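Haltham Manipulation Laboratory
Pre-Run Inspection Checklist, Flap Manipulation Study (Jadoon Protocol)
Station: Modby bench
Completed by the station inspector before data are accepted for the published result

Scope. The checklist applies to all runs comparing wrist-view control with the fixed-view baseline. Each item is marked Pass, Comment or Fail. A Fail on any item in Section A or B stops collection until the item has been inspected again.

Section A. Gripper and arm

A1. Finger screws seated and flush. Pass.

A2. Finger faces free of cracks, burrs and residue. Comment. Light wear at the tip of one finger. Within limits. Inspect again after the next 60 runs.

A3. Finger tips aligned when brought together. Pass.

A4. Emergency stop tested from both operator positions. Pass. Arm power dropped on each press.

A5. Speed limit set to study value and locked in the Astisik controller. Pass.

A6. Cables clear of the full path of the arm. Comment. Cables may lie on the tabletop but may not cross the work area between the fingers and the board. Cables in front of the board are to be taped down before the first run of each session. The inspector must check this item again whenever the board is moved.

Section B. Board and work surface

B1. Board seated in its base tray. Pass.

B2. Hinges move freely through their full range. Comment. Two hinges were stiff at the September inspection and were replaced. No stiffness found at this one.

B3. Cards match the French-language set listed in the protocol. Pass. Labels are recorded as printed and are not translated in the log.

B4. Start state logged before the arm is enabled. Pass. See the note below.

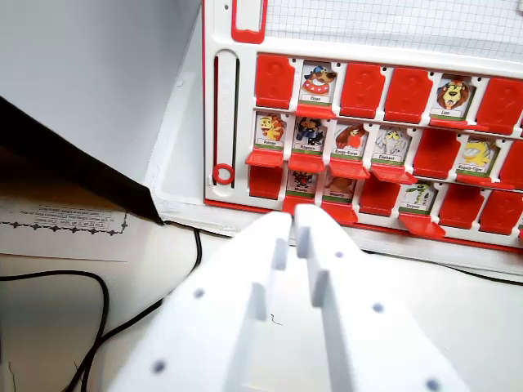 Page last changed: February 2020

Note to B4. The board is started in a mixed state, with some character cards showing and other positions showing the question-mark tile. The fingers approach from the front. Operators shall log the state of every position, including those at the right end of each row, which the wrist camera may show only in part. A position that cannot be read from the wrist view is to be read directly by the operator and entered with the code D.

B5. Lighting even across the board, with no glare on the card faces. Pass. Labels such as Pingouin and Chouette must be legible in the wrist view at the approach pose.

B6. Loose items and papers kept outside the marked work area. Comment. Printed sheets may remain on the table if they lie outside the path of the arm. Operators are reminded that no item is to be moved while the arm is enabled.

Section C. Method and records

C1. Controller version matches the version stated in the method. Pass.

C2. Order of target positions drawn before the session and sealed. Pass.

C3. Contact with a neighboring flap scored as an error, even when the target flap ends in the correct position. Comment. Scoring had differed between operators. The written rule now applies to all 1490 runs in the main comparison, and the earlier scores have been reviewed against it.

C4. Runs halted by an operator kept in the record. Pass. The main comparison includes 9 such runs, all counted as failures.

C5. Baseline and wrist-view runs alternated within each session. Pass.

Inspector's finding. The station is accepted for continued collection. The comments under A2 and A6 remain open and shall be reviewed at the next inspection.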